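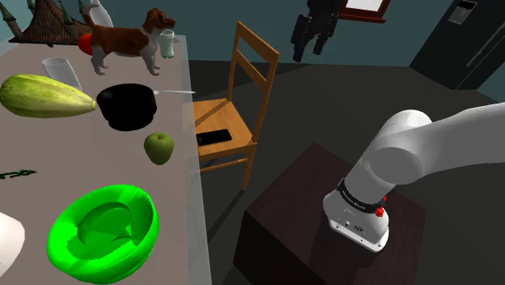
4 min read

Ticket: success label on apple picks looks too generous
Project: Garkach tabletop collection
Opened: July 9, 2021
Reporter: Sepehr Jafarzadeh
Component: episode labeling, export
Status: reopened

Summary

The exporter marks an episode as a successful pick once both fingers report contact with the target and the gripper close command has finished. I don't believe that is enough to call it a pick, and I would like the cluttered-table batch held back from training until somebody shows me otherwise.

Setup

Garkach kitchen room, cluttered table, green apple as target. The apple starts near the edge of the table on the robot's side, just below the black pot. Clutter is the full set: squash, bowl, dog, both glasses and the rest. Phone on the chair. Teleop through the Niltel client, export through Rasamport with default settings.

What I expected

Episodes labeled success are ones where the apple ends up held.

What I got

127 episodes in the batch, all labeled success by the exporter. That alone should have made someone nervous. I have never seen an operator have a day like that, in simulation or out of it. I pulled 8 to replay by hand, picked with a random seed and not by eye. In 3 of them I would not sign my name to the label.

The wrist view is where it falls apart for me.
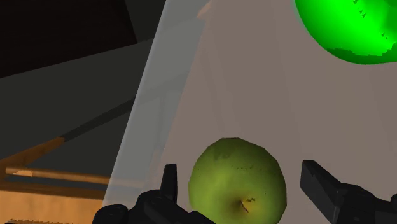 Wrist view, apple between the fingers. Pale background visible between the left finger and the apple.

Look at the left finger. There is a strip of background between it and the fruit. Maybe that's only the viewing angle, with the right finger nearer the camera and hiding its own side of things. Fine. But the label claims contact on both sides, and I can't get that from the view the policy is going to be trained on. If I can't tell, I would like to know what the network is supposed to be learning from it.

The haze running down the left of that view is the clear strip at the table edge, I think. I haven't confirmed it. If it is, then whatever lies behind it is washed out in the training images too, and that probably deserves its own ticket.

Things I tried

Replayed the doubtful episodes with the collision shapes drawn. The apple's shape is a convex hull with padding, so contact can fire before the finger reaches the visible skin. How much before, I don't know, the debug draw doesn't give distances.

Set padding to zero and replayed. Two kept the contact flag, one lost it. I don't read much into that. Replay is not deterministic on my machine and I got a different answer for one of them the next time.

Turned off the clutter and collected 6 fresh picks. No complaints about any of them, but a bare table proves very little about a full one.

Checked whether the operator side was at fault. The Niltel log has the close command arriving when it should, with no dropped packets. I went in wanting to blame the client and couldn't.

Reply from Garkach maintainers

Thanks for the report. Contact is computed from physics and the camera view can be misleading at close range. The label is working as designed. We suggest lowering the padding if visual agreement matters to you. Closing.

Reply from Sepehr Jafarzadeh

Reopening. "Working as designed" is my complaint. I'm willing to accept that the camera misleads me, but then somebody should measure how often, and I don't see a measurement in the reply.

What I'm asking for is small. Require the object's height above the table to stay over a threshold for a short hold before success is written. Keep the old flag under another name so earlier batches can be compared. Mishra already has a hold check of this kind in its drawer tasks – the code is in the same repository, one folder over.

I'd also like the failures kept. An exporter that labels everything success has nothing to offer anyone training a critic, and I suspect some attempts are being dropped quietly before they reach Rasamport. No proof yet. The episode numbers have gaps in them and I haven't had an explanation for that either.

Workaround for now

Set export.hold_batch to true. Replay by hand before using any cluttered-table episode. Do not rely on the success field.

Next step

Padding distances from the physics side, with units please. I'll rerun the doubtful episodes on a second machine and attach the logs.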